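How I Sort a Big Snack Haul (Without Losing Half of It Under the Couch)

Posted 14/10/2024 on the Bileswood kitchen blog

If you have ever ordered snacks by the boxful, you know the moment I'm talking about. You open everything up, you tip it all out, and suddenly there's no table anymore. Just packets! I love that part. What I don't love is finding a squashed cookie in March behind the cereal, or realizing I ate all the good stuff in two days and what's left is the one flavor I only bought because the bag had a nice face on it.

So I worked out a way of dealing with it. I've done it this way since last February, when I went a little overboard at the import aisle in Tanddale Market and came home with more than I could fit in the cupboard. It takes one table, a few containers and a bit of patience, and you can snack as you go (I do).

What you'll need

A table you can clear off most of the way. A tray or two, the shallow kind. A few bins or shoe boxes for the finished piles. A marker and some masking tape. Scissors, for the multipacks that refuse to open like a normal bag. A paper bag for trash, because the outer wrappings pile up fast.

I used to do this on the floor, and I don't recommend it. Your knees hurt, the dog gets ideas, and you step on things. A table with a wipeable top is great if you have one, and if not, throw a cloth over whatever you've got. A plain cloth in a solid color is easiest on the eyes when there's a lot of loud printing on top of it.

Step 1: Get it all out

Everything comes out before anything gets put away. I mean everything, including the odds and ends from last time that are still living in your purse or your coat pocket. If you start putting things away while the box is half full, you'll fill your nicest bin with the first thing you grab and then have nowhere for the rest.

Coats and sweaters always end up in the mix at my house – someone comes in, drops a jacket, and then there are packets under the jacket. Lift the clothes up and check. I once found a whole bag of rice crackers in a hood.

Step 2: Pull out the singles

Next, go through and pick out the little single pieces. These are the wrapped sticks, the individual cookies, the one-bite things that come loose from a bigger pack. They're the ones that get lost, so they go first. I like to have a shallow tray right next to me for these, one with a bit of a rim so they don't slide off.

Long skinny packets can stand up in a mug or a jar, which saves a surprising amount of room. Pick them up by the crimped end if the wrapper is thin, and go easy, because a stick that's been snapped in the middle never goes back in the jar nicely. Bigger novelty bags, the ones shaped like animals and so on, I stand at the back of the table out of the way until the end.

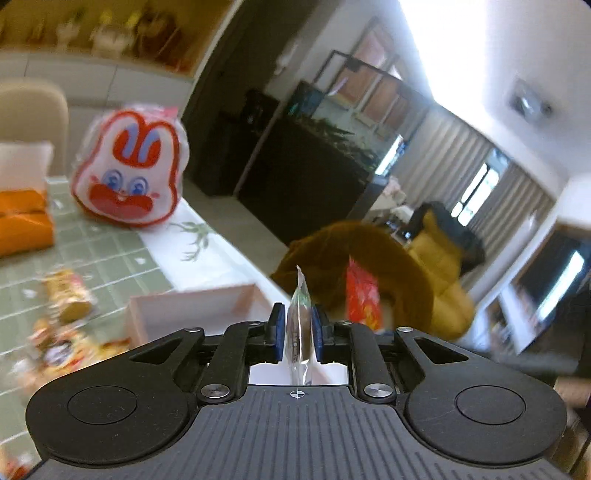
Should I take the small packets out of their big outer bag?
Only if the small ones are sealed on their own. Anything that sits loose inside the outer bag stays in it, with a clip on top, or it will go stale in a hurry.

Step 3: Make your piles

I've tried sorting by brand, by color, by country, by how much I like them (dangerous). The only thing that has stuck is sorting by what the snack does when you ignore it for a month. So my piles go like this.

Crunchy and airy: chips, puffs, rice crackers. These hate being at the bottom of anything. They also take up the most space, and I've made my peace with that.

Chewy and sticky: jerky, fruit sticks, gummies, anything that bends. Very forgiving. You can stack them, stuff them down the side of a bin, whatever.

Soft and cakey: little filled cakes, buns, moon-shaped pastries. Short dates on these, in my experience, so they get their own pile and it goes at the front.

Hard and tiny: wrapped candy, mints. Jar with a lid. Done.

If you can't read the label, and I often can't, squeeze gently. You'll know if it's a puff or a chew. I keep a pile for true mysteries too, and the rule is that one of each gets opened that evening. That's how I found my favorite thing in the entire world, a sort of toasted seaweed roll that I'd been avoiding because I thought it was incense.

Step 4: Check the dates

Boring, I know! But do it now, while everything is spread out. Turn each packet over, find the date, and if it's coming up soon, put a little piece of masking tape on the front and write the month on it in big letters. Keep in mind that imported snacks don't all write the date in the same order. Some put the year first, some put the day first, and some print the date it was made as well as the date it's good until. If there are two dates on the back, don't go by the earlier one and panic. I threw out a perfectly good bag of peanuts that way.

The print is often along the crimp at the top or on the very bottom edge, and on shiny wrappers you may have to tilt it toward a lamp to read it at all. My phone's flashlight lives on the table for this step.

Step 5: Deal with the round ones

Round cookies and crackers in twist or crimped wrappers are their own special problem. They roll. They won't stack because the ends of the wrapper stick out. And they break if you so much as look at them while holding a big bag of chips.

What works for me is laying them flat in a single layer, tucking the wrapper ends under, and then putting a second layer on top going the other direction. A shallow box is perfect. Don't press down to make the lid fit. If the lid doesn't fit, take two out and eat them, problem solved. And move the big puffy bags over to one side before you start, so you're not reaching across them the whole time. 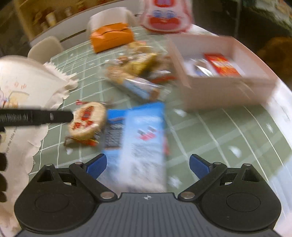
A round one in a clear wrapper, right next to a big blue and white packet.

Step 6: Pack the bins

Now for the part I look forward to. Heavy things at the bottom, airy things on top, soft cakes at the front where you'll see them. I use three bins from Schwerdtfeger (the plain gray ones, nothing fancy) and one old cookie tin that used to be my grandmother's. Any box will do as long as you can pull it out with one hand.

Stand the flat bags up like files in a drawer, with the printed side facing you. It looks cute, and you can flip through them instead of digging. Digging is what makes crumbs.

Label the front with tape. I write "crunch," "chew," "cake" and then "???" for the mysteries. My family respects the labels for a week, give or take, and then it all goes to pieces, and I do it over again the next time a box comes.

Step 7: Make a share bag

This one's optional, but I'd be sad to leave it out. Before you put the bins away, take a gift bag or a clean paper sack and drop in one thing from each pile. Then it's ready to go when you get invited somewhere and forgot to get anything. I took one to the Zudusville potluck, and it was empty before the casserole got cut.

If you're giving it to kids, skip the hard candy and anything you couldn't read the ingredients on. Same goes for anyone with allergies – give them the sealed packets with a label they can check for themselves.

A few extra notes

Keep the bins away from the stove and out of the sun. Chocolate coatings turn chalky when they warm up and cool down again, and while they're still fine to eat, they're not pretty.

Don't put spicy packets in with soft cakes if any of the packets are already open. Ask me how I know. Chili sponge cake.

Save the fun bags! The ones with faces or ears can be wiped out and used for small gifts, or crayons, or hair ties. I have one holding clothespins right now.

And wipe the table before dinner, even if it looks clean. Sesame seeds get everywhere.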